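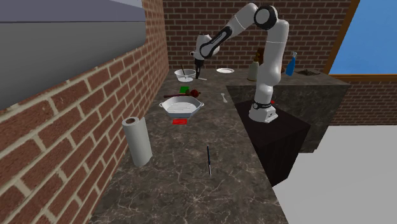
How long should you stay at home after a stomach bug?
Two full days after the last time you were ill, even if you feel perfectly well by the first breakfast.

I had to look that up again this week, having given everybody else the wrong answer for years. I'd always said one day, with great confidence, and my sister-in-law Dalia (Dalia Helmy, for those of you who've met her at our Easter lunches) put me right over the phone while I lay on the bathroom floor with a towel under my head.

It has gone right through Trilledberg this April. The infant school had 6 children away from one class, the Thursday lunch club was called off, and when I rang the surgery the recorded message had been changed to ask people with sickness to please not come in, which seemed fair enough to me! I was in no state to go anywhere. My neighbour Xiaoqing Liang left rice soup on the step and rang the bell and was halfway down the path again before I'd got the door open, bless her, and I ate it very slowly over the whole afternoon.

What I did learn is that the hand gel I carry everywhere, and have been so proud of, isn't much use against norovirus. Soap and warm water is the thing, and a proper scrub between the fingers. So the gel has gone back in the drawer and I've put a new bar of soap by each sink. I've also washed all the towels on hot, and the bath mat, and wiped down door handles with bleach until the whole house smelt like the old baths at Dilden (I rather liked it, I learnt to swim there).

The four of us have all had it now, one after the other, my husband last and loudest. He was meant to be in Polow for his brother's birthday and had to send a card, which will get there late. I've told him they'd much prefer the card.

I'm back on toast and weak tea, and tomorrow I might try an egg.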